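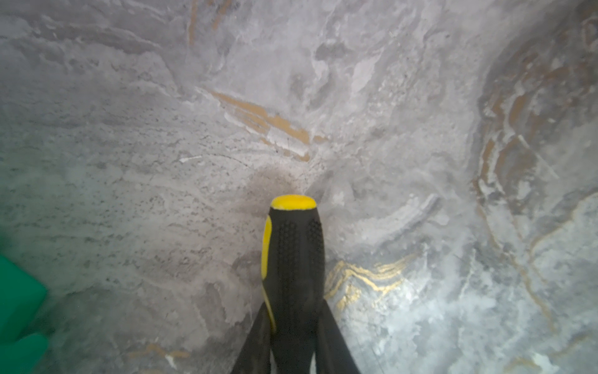 Form 2158: Hand Screwdrivers, Small Parts Bins and Work Surface
Inspection checklist with comments

Site: Onuoha, inside work area
Inspected by: Triin Ramanauskas
Second reader: Bello Ogbonna
Date: March 10, 2025
Last full inspection: May of last year

Marks used: OK, FIX (can stay in use until fixed), OUT (take out of use now), N/A. A comment is required for every FIX and OUT. Comments on OK items are optional but please write them if you had to think about it.

Section 1. Screwdriver, handle

1.1 Handle free of cracks, chips and splits. OK
Checked by turning it slowly under the lamp and running a thumbnail along the places where black meets yellow. Cracks usually start there.

1.2 End cap seated and tight. OK
Yellow cap on this one. Pushed sideways with the thumb, no movement. If a cap on any driver turns separately from the handle, mark it OUT even if the rest is good.

1.3 Grip surface clean and not worn smooth. OK
The raised dots on the grip collect grease between the rows. Wiped with a dry cloth, then one with a little dish soap. Do not use thinner on rubbery grips. Kadri tried it on an older Flornelar driver and the grip stayed sticky for good.

1.4 No hammer marks on the end of the handle. OK
Please keep checking this one. Two drivers were marked OUT last May for mushroomed ends and both had been used as chisels.

1.5 No tape, glue or home repair. OK
Tape on a handle is an automatic OUT. Take the tape off and you will find the reason for it.

Section 2. Screwdriver, shaft and tip

2.1 Shaft straight. OK
Roll it on a flat surface and watch the tip. The work surface is fine for this, but set a sheet of paper down first.

2.2 Shaft does not turn or slide in the handle. OK
Hold the handle in one hand and the shaft in a gloved hand and twist both ways.

2.3 Tip not rounded, twisted or chipped. FIX
Slight wear on one corner. Fine for the light screws it is used on. Should be replaced before it starts slipping. Bello agrees it can stay until the next order comes in.

2.4 Tip fits the screws used at this station. OK
Tried in one screw from the current box. No rocking.

2.5 No rust. OK

2.6 If the driver is rated for electrical work, the rating mark is readable. N/A
Not used for electrical work at this station. A soft grip is comfortable and says nothing about insulation, so do not read one as the other. Rated tools stay in the locked drawer and have their own form.

Section 3. Small parts bins

3.1 Bin free of cracks, mainly at the front lip and lower corners. OK
Flex the front lip gently with both thumbs. White lines in colored plastic mean it has been overbent. Mark those FIX and look again at the next inspection.

3.2 Bin sits flat and does not rock. OK

3.3 Bin is square to the edge of the surface and not hanging over it. OK
A bin left at a small angle is fine as long as it is well back from the edge. I used to mark this FIX and have stopped. Mārtiņš asked for a clear rule, and the rule is: the full base of the bin is supported.

3.4 Bin is not loaded above the front lip. OK
Screwdrivers should lie down inside the bin. If the handle sticks out over the lip it will be caught by a sleeve sooner or later.

3.5 No sharp tools mixed in with screwdrivers. OK
Blades, scribers and picks go in their own bin with a lid. We have had one cut finger from someone reaching in without looking, and a lid would have prevented it.

3.6 Label present and readable. FIX
Labels on the shelf bins are faded. The Irka labels peel at the corners after a few wipes. Gintarė is going to try printing them larger on plain stock with clear film over the top.

3.7 Bins on the rack are seated fully on their supports. OK
Pull each one forward a finger's width and let go. If it tips, it was not seated. 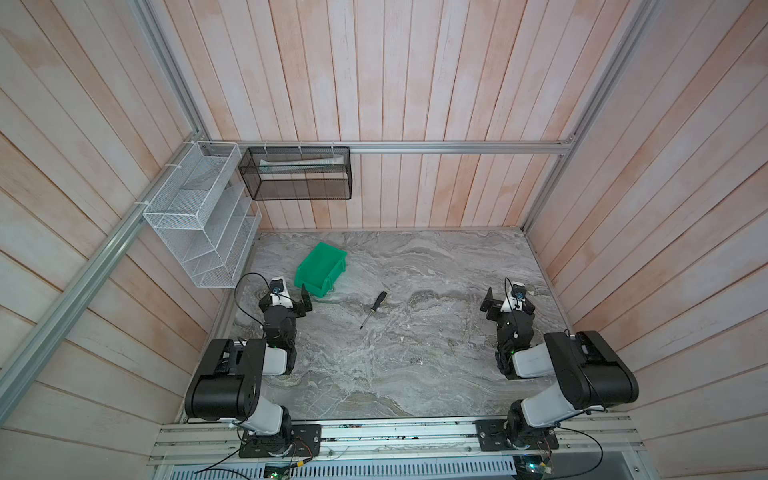

Green bin and screwdriver on the marble-pattern work surface, plank walls on three sides.

Section 4. Work surface

4.1 Surface clean, dry and free of loose metal bits. OK
The marble pattern hides small things. Swirls of gray and white are about the worst background there is for finding a dropped washer. Look at it from a low angle with the lamp to one side, then wipe a white cloth over it and look at the cloth.

4.2 Stains and marks checked. OK
The darker patches in the pattern get reported as oil or burns every few months. Wipe first. If nothing comes up on the cloth and it feels the same as the area next to it, it is the pattern and does not need a comment.

4.3 Edges and corners lie down, no lifting. OK
Run the flat of the hand toward each edge. Report any lift, however small, as a screwdriver tip will go straight under it.

4.4 Tools not in use are back in a bin. FIX
One screwdriver lying out near the middle with the bin close by. A driver can be left out while the job is going on. It should be in the bin when the person in charge of the station leaves.

4.5 No food, drinks or open containers of liquid. OK

4.6 Nothing stored on the surface that belongs on the shelf. OK

Section 5. Walls and front edge

5.1 Planks sound, no splinters at hand height. OK
Wear a thin glove and brush with the grain. The paint on these planks is thin and lets pink and tan show through. That is how they were finished and it does not need touching up.

5.2 No nails or screws standing out from the planks. OK

5.3 Seams between planks clear of small parts. FIX
Screws can roll up against the bottom of the wall and stay there. Found three along the left wall with a magnet wand. They were removed. Marked FIX so that whoever does the next inspection looks there first.

5.4 Metal rail at the front edge has no burrs. OK
Checked with a cotton ball. If fibers catch, mark the spot with a grease pencil and write where it is, left, middle or right.

5.5 Hardware along the rail is tight. OK
Fingertip check only. Anything that moves is reported to Mārtiņš and not tightened by the inspector.

5.6 Cables not lying across the area where hand tools are put down. OK
Every loop should have enough slack that a hand or a tool won't pull on it. Do not pin cables under a bin to keep them out of the way.

Section 6. Putting away

6.1 Enough bin space for every tool assigned to the station. OK
We allow 12 hand tools per station. Past that, the extras go back to the tool crib.

6.2 Tools put away clean. OK
Wipe the handle and shaft before the tool goes in the bin. A greasy handle makes the whole bin greasy.

6.3 Tools put away tip first, all facing the same way. OK
Handles toward the sloped front. Kadri asked for this to be added after the last inspection and I think it was a good addition.

6.4 Damaged tools tagged and kept apart. OK
Red tag, red box by the door. Do not put a tagged tool back in a bin even for a minute. 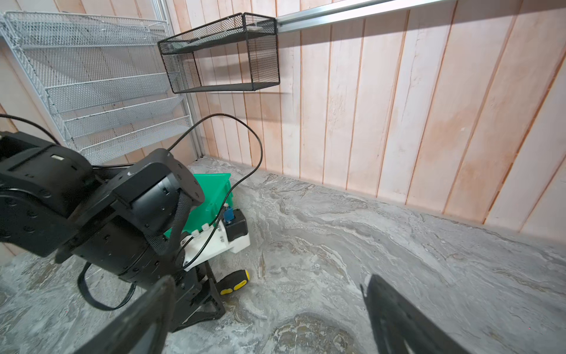 Can a driver with a worn grip stay in use if the tip is still good?
Mark it FIX if the grip is worn but still holds firmly in a dry hand, and OUT if your hand slides when you twist hard. A good tip does not make up for a handle that slips.

Section 7. Comments from the second reader

Bello Ogbonna: I read through sections 1 to 6 and repeated 1.2, 2.2 and 3.1 myself. Same results. On 2.3 I would have written OK, but I don't object to FIX. The corner is worn and you can feel it. Please order the Bendar driver in the same size so we don't change the handle shape on people.

On 4.4, I think the wording of the item should be changed. "Not in use" means different things to different people. I suggest "Tools are back in a bin at the end of the job."

On 5.3, a strip of quarter round along the bottom of the walls would close the gap. Cheap and quick. Kadri Dambrauskienė has the measurements from when the planks were put up.

Triin: Wording for 4.4 accepted, will be in the next printing of the form. The quarter round needs a request from Mārtiņš Laur, I have asked him.

Section 8. Open items

Replace screwdriver with worn tip corner (2.3). Triin.
New bin labels, larger, with clear film (3.6). Gintarė Kivi.
Reword item 4.4. Triin.
Decide on trim along the bottom of the walls (5.3). Mārtiņš.
Refill the box of white cloths by the lamp. Whoever uses the last one.

Section 9. Notes for the next inspector

Bring the lamp, a thin glove, a white cloth, cotton balls and the magnet wand. The wand is in the second drawer.

Do the screwdrivers before the surface. Otherwise you will wipe the surface and then drop grip dirt on it.

Allow more time for section 3 if the rack is full. Each bin has to come out to be looked at from underneath, and the bottom ones are heavy when they are loaded with screws.

If you find something that does not fit an item, write it on the back of the form with the section number closest to it. Old forms are in the gray binder. The ones before 2000 are in a box on top of the cabinet and use a different numbering, so don't try to match them up.

Copies to: Bello, Kadri, Mārtiņš.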